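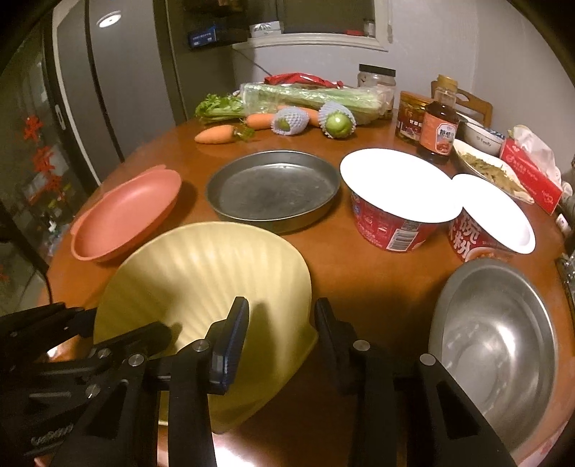

A reader in Embridge wrote to me that I am wrong about shared meals, and that people who praise them have usually never washed the dishes after one. I had written in spring that offices should bring back the common lunch. She answered that in her office the common lunch existed for seven years, and she was glad when it ended. She had to listen to the same people every noon, she could not read, and if she ate at her desk someone asked if she was angry.

I have thought about her letter more than about the friendly ones, and I want to correct part of what I said.

I came to this country as an adult, and I learned most of my English at lunch. In the language course we learned how to rent a car and how to describe a headache. At lunch I learned how people disagree without saying so. When a colleague at Wirard, my first employer here, said "that's one way to do it," I believed for three months that she was praising me. It was at the table that I slowly understood. For a foreigner the lunch hour is a school, and it costs nothing except some embarrassment.

So I wrote my column from the side of a person who received a lot. I did not think enough about the person who has nothing to receive there. If you already know the language and the jokes, and you have spoken with customers since eight in the morning, then one silent hour with a book may be the best part of the day. I would not take it from anybody.

But I do not agree with the letter completely. The reader says that people who want company will find it by themselves. In my experience this is true for people who are already liked. The new ones do not go and ask. I did not. In my second job, in Quaye, there was no fixed lunch, everybody ate when it was convenient, and after a year I knew the names of 3 people. They were kind people. They simply had no occasion to be kind to me.

A friend of mine moved to Nusano, a town of 1,578 inhabitants, where the town hall still closes at noon and the employees eat together if they like. Some go home. One man walks his dog and comes back for the coffee. What I find good in this arrangement is the closed door. The hour belongs to everyone, also to the man with the dog, and a new employee knows where the others are without needing an invitation.

This is what I should have asked for in spring: a fixed hour, a table, and permission to stay away without giving an explanation. The last part was missing from my column, and the reader was right to be annoyed.

About the dishes she is also right. In all my years at Wirard I washed them maybe twice, and I do not remember who did it the other times.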